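Bodside Fair

Bodside Fair is a summer fair held each July on the common at Bodside, a riverside village best known for its cheese, its brass band and its wonderfully odd boat race. 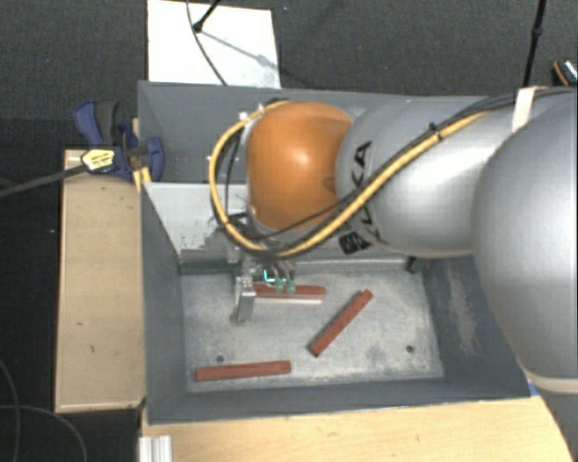 The fair began as a sheep market, and for many years trade came first and fun came a long way second. Farmers walked their flocks down from Grikham, four miles off, and the old drove road is still the loveliest way to arrive. Sheep are still shown today, in 22 classes, and the prize for best fleece is fought over with real passion!

The boat race is the great draw. Crews of four paddle flat-bottomed tubs from the mill to the bridge, a course of 177 yards, and they must carry a whole cheese the entire way (a dropped cheese means starting again). The winners keep both the cheese and the Contreras Cup, a dented pewter mug that is far older than the race itself.

Music fills the evening. The Bodside band plays first, followed by dancing on the grass until dark, and the closing tune is always "The Miller's Gate", a local jig with a gloriously fast second half.

Stalls are limited to 80, and food sold on them must be made in the parish or in Grikham.

See also: Grikham; Sheep fairs; Raft racing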